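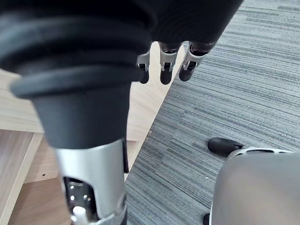
Three fingers pointing down, beside a ribbed black cuff.

Els Lambrechts had been talking for twenty minutes before I remembered to ask her what the game was called. She laughed so loudly that her cat left the room. "Siltura! Sorry. I've lived with it so long I forget people don't know the name."

Siltura is a mystery adventure set in a flooded salt-mining town, and if you enjoy reading other people's letters you are going to love it. You play a postal clerk called Sembiring who arrives in February to close down the sorting office and finds a room full of undelivered mail. There are 2511 letters in the finished game. You can open every one of them, and somewhere in there is the answer to why the ferry stopped running.

Lambrechts wrote most of them. Britta Görtz, the other half of the two-person studio Dusex, did the programming, the maps and (she insists I mention this) the seagulls.

"We started with 4000 letters," Lambrechts says. "I had a spreadsheet with families, marriages, debts, who was cross with whom over a boat. Then Britta played the first chapter and told me she'd been reading for three hours and hadn't left the chair in the sorting office. She meant it as a compliment, I think."

"I did mean it as a compliment," says Görtz, who joined our call late, with a bowl of soup. "I also meant that I'd built a whole harbour and would like someone to walk around in it."

So the letters were cut, and a good many of the clues moved outside. I've played the first four chapters in the preview version and the balance feels lovely. You read a complaint about a broken church window, you wander up the hill, and there's the window, mended with the wrong colour of glass. No marker pops up. There's a notebook, but you have to write in it yourself, and the game never tells you whether your theory is any good until you accuse someone of something.

I made a terrible accusation in chapter two. I won't spoil it, but the baker now refuses to speak to me, and the game simply carried on without her. Was that a bug?

"No, no, that's the baker," says Görtz, delighted. "She holds a grudge until chapter nine. You can win her back, but you need to find her brother's postcard, and you've probably filed it under the wrong street."

I had filed it under the wrong street. I checked that evening.

The filing is my favourite part. Each letter has to be put in a pigeonhole, and where you put it changes who gets to read it. Send a love letter to the wrong cousin and two chapters later there's a wedding you weren't expecting. Görtz says there are 12 endings, though Lambrechts argues that a couple of them are "the same ending with worse weather", and I listened to them debate this quite happily for several minutes.

Both of them came to games from elsewhere. Lambrechts translated instruction manuals, mainly for kitchen equipment, and Görtz worked on timetable software for a bus company. They met on a forum for people who still play text adventures, where Görtz had posted a puzzle she thought was impossible. Lambrechts solved it overnight and sent back a list of spelling mistakes.

"I was furious," says Görtz. "Then I asked if she wanted to make something."

Their first game, Gronex, was a small thing about a lighthouse with a faulty lift. It sold about 3000 copies, mostly by word of mouth, and the people who liked it really liked it. One player sent them a hand-drawn plan of the lighthouse showing a floor that doesn't exist. Lambrechts has it above her desk, and I'm pleased to say that the missing floor has found its way into Siltura as a rumour in one of the letters.

I asked what had been hardest this time round. Görtz said the tides, straight away. The water in Siltura rises and falls as you play, and parts of the town can only be reached at certain hours, which caused havoc with the characters' routines. For weeks the schoolteacher kept walking calmly into the sea.

For Lambrechts it was handwriting. Every family has its own, and she wanted players to recognise a writer before they reached the signature. There's a plain text option for anyone who finds the script tiring, and she rewrote some of the clues so that nothing is lost by using it. "My mum tested that version," she says. "She guessed the culprit in chapter three and wouldn't tell me how."

They're finishing the sound at the moment. There's very little music, just a harmonium that drifts out of one of the houses at six in the evening if the tide is low. I'd walked past it twice without noticing. Görtz told me to go back and knock on the door, so that's what I'm doing tonight.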